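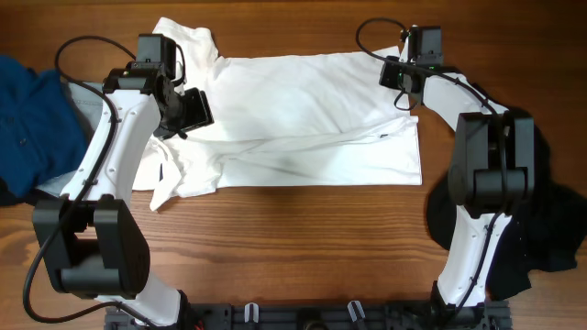
Sulard Textile Center to Open Free Mending Room in Downtown Imer

IMER, Dec 12, 2022 – The Sulard Textile Center will open a free public mending room in January, giving residents of Imer and the nearby towns a place to repair their own clothes with good tools, good light and someone close by who knows how to turn a collar.

The room grew out of a trial the center ran through November, when it put 12 sewing machines in its old reading room and invited people to bring whatever was sitting in the bottom of the closet. They brought work shirts, school uniforms, a wedding petticoat, several generations of jeans and one very large tent. By the end of the month, 36 people had asked to be told when the room would be back.

"I expected buttons, and we did get plenty of buttons," said Krystyna Bednarek, director of the Sulard Textile Center. "But people also wanted to learn the slow things. They wanted to know how to darn a sweater elbow so it lies flat, or how to replace the lining in a coat their mother wore. We had teenagers and retirees at the same machine arguing about thread. It was a wonderful month and we didn't want it to stop."

The mending room will be open three afternoons a week and one evening. There is no fee and no sign-up for regular hours. Visitors should bring clean items and, if they have it, matching thread. The center will keep a stock of common thread colors, shirt buttons, zippers, interfacing and patching cloth, much of it given by people clearing out a sewing box.

Repairs are done by the visitor, with help. Rozália Polák, who worked in alterations for many years before joining the center, will lead the teaching staff together with Bình Lương, a shirtmaker trained in both hand and machine tailoring.

"A shirt is a great place to start," said Polák. "It has straight seams, curved seams, a placket, cuffs, a collar. If you can take care of a shirt, you can take care of most of what you own. And when the collar wears through at the fold, you can unpick it, flip it over and sew it back on. People's faces when they see that for the first time! It's an old trick and it still works beautifully."
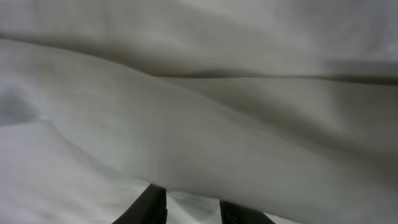
Folds of pale fabric, seen close up.

Alongside the open hours, the center will offer short evening classes. The first group covers seams and hems, collars and cuffs, knit repair, and visible mending, the style in which a patch or darn is meant to be noticed. Each class takes two hours and is kept small enough that everyone gets a machine. A separate class on washing and stain care will be taught by Bảo Hứa, the center's textile conservator, who usually spends his days on quilts and banners from the collection.

Hứa plans to talk about water temperature, why some whites go yellow in storage, what enzyme detergents do well and which fabrics they should be kept away from, and how to dry a knit so the shoulders keep their shape. He will also answer questions about the things people are afraid to wash, such as christening gowns and old embroidery. Visitors are welcome to bring those pieces in and ask before trying anything at home.

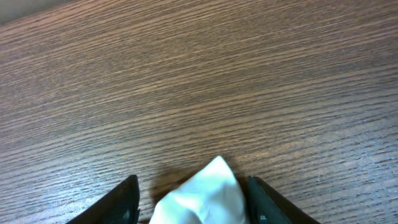 The program is supported by the Bạch Fund, a family foundation that backs hands-on learning in the county. Its grant covers teaching hours, machine servicing and the purchase of a serger and an industrial buttonholer, the two machines that visitors asked for most during the trial.

"My grandmother kept one good pair of scissors in a drawer and no one else was allowed to touch them," said Madhu Pandey, program officer for the Bạch Fund. "I thought about her a lot when I visited in November. There was so much skill in that room, and so much patience. I went home and fixed a pocket that had been torn since spring."

For people who can't easily get downtown, the center is also putting together the Ilon Kit, a lending box named for the street where the center had its first workshop. Each kit holds shears, hand needles in several sizes, a darning mushroom, a seam ripper, a tape measure, pins, thread and a printed guide with drawings by the teaching staff. Kits can be borrowed for three weeks and renewed if no one is waiting. Sewing machines will stay at the center for now, though staff would like to add a few portable ones to the lending shelf later on.
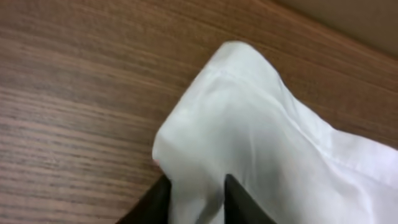 Polák and Lương have also been writing down repair methods that visitors taught them. One woman showed the group how she reinforces the inside of a jeans knee with a scrap of old pillowcase before it ever wears out. Another visitor, a retired sailmaker, demonstrated a flat stitch that has since been used on backpacks, a dog bed and the very large tent. These notes will be kept in a binder in the mending room, and anyone is free to add a page.

"I've been making shirts most of my life and I learned four new things in a month," said Lương. "I can't wait to see what comes through the door in January."

The center is looking for donations of cotton and linen fabric, wool yarn in small amounts, working irons and unused zippers. Items can be left at the front desk during normal opening hours. People who sew well and would like to help at the tables are invited to ask for Rozália Polák. Teaching experience isn't needed.

Class dates and open hours will be posted at the center's entrance and on its website before the end of the month.

About the Sulard Textile Center
The Sulard Textile Center collects, cares for and teaches the making of everyday textiles. Its collection includes quilts, work clothing, household linens and parade banners from Imer and the surrounding area. The galleries and study room are open to the public year-round.

Media contact
Krystyna Bednarek, Director
Sulard Textile Center, Imer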